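Goossens Wudska Football Blocking Sled, Two-Man

Item 1168
Ships by freight from Pistolden
Usually leaves the warehouse in 5 to 7 business days

The Wudska is a two-man blocking sled for high school and college lines. It works for drive blocking, double teams and tight end work, and it is narrow enough to go through a standard field gate without taking the pads off. Goossens has built it on the same frame since the first version. The current model has a longer runner and a new pad bracket.

The frame is welded steel with a powder coat finish. Each pad mounts on its own spring arm, so a player who hits late or high feels the difference on his side. The arms adjust to three heights. Use the lowest setting for freshman and JV teams and the middle one for most varsity linemen.

Pads are closed-cell foam under a vinyl cover. The covers lace on at the back and can be changed without tools. Stock colors are black, royal, red and forest green. Other colors add two weeks. 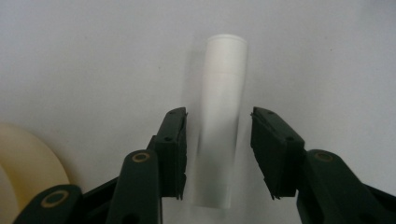
The coach's platform sits behind the arms and holds one adult. Standing on it adds resistance and keeps the nose of the sled down on wet grass. If you want to run the sled without a coach on board, order the ballast tray, which takes standard plates up to 100 lb.

Specifications

Weight without ballast: 486 lb
Width: 42 in
Pad positions: 2
Height settings: 3
Runners: steel, replaceable
Surface: natural grass. For synthetic turf, order the turf runner kit.

What's in the shipment

Frame in two sections
Two spring arms
Two pads with covers
Coach's platform
Hardware bag and instruction sheet

Assembly takes two people and a socket set. Bolt the frame sections together first and leave the arm bolts loose until both pads are on. Check all bolts again after the first week of practice.

Care

Hose off mud before it dries. Store the pads indoors between seasons, or leave them on and use the fitted rain cover. Grease the arm pivots once a month during the season. Surface rust on the runners is normal and wears off in use.

Delivery

Freight is curbside. The driver will call ahead but does not unload onto the field, so have a loader or several people ready. Schools near Momthorpe can pick up at the dock from 8 a.m. to 3 p.m. with a flatbed or open trailer. Orders for August camp should be in by the end of May.

Warranty

Frame, five years. Springs and arms, two years. Pads and covers, one year. The warranty does not cover sleds towed behind a vehicle.

Related items

Wudska single-man sled
Ballast tray
Turf runner kit
Replacement pad covers, pair
Fitted rain cover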